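The Secondhand Toy Counter at Trolbridge

Published February 2026

The owner of Sukida, a resale shop for children's things in Trolbridge, did not plan to sell toys. She opened with coats and shoes, and the toys came in at the bottom of the bags.

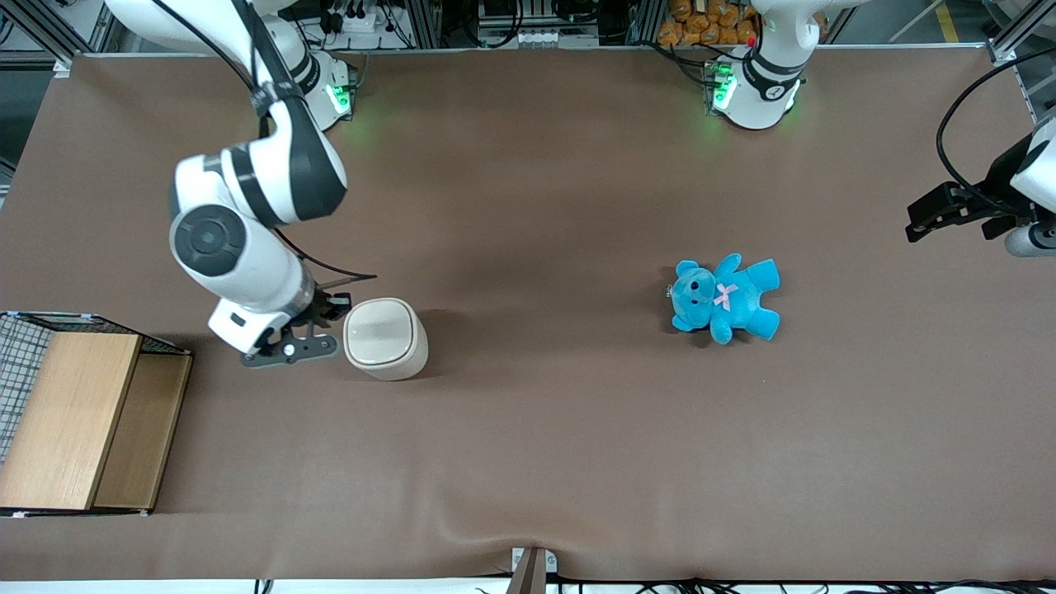
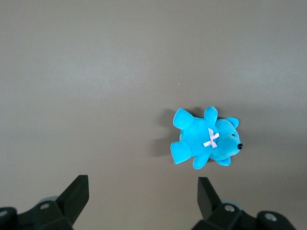
"People would drop off a snowsuit and there would be a stuffed animal in the sleeve," she said. "I called them to come get it, and most of them told me to keep it."

By October she had 347 toys in the back room and no shelf to put them on. She bought a used display case from Carkus, a stationery store that was closing, and moved the boots to the wall.

Soft toys are the hardest to sell. Parents worry about where they have been. She washes each one in a mesh bag on cold and dries it on a rack for two days. Anything with a loose eye or an open seam goes in the mending box.

"I sew badly but I sew tight," she said. "If I can pull an eye and it moves, it doesn't go out."

She turns down anything with a music box inside, and anything that smells of smoke. Puzzles she takes only if the family says they are complete. She used to check them herself. "I did a 100 piece puzzle at the counter once and there were 73 pieces. That was an afternoon."

Rent on the shop is paid through the spring. She has looked at a bigger place in Yeo, near the bus station, but it would need a new floor and the parking is poor.

I asked what she would do differently. She said she would have bought a better label printer. The one she has cost $245 and jams when the weather is damp. She was still picking a label out of it when a customer came in asking about rain boots, size eleven.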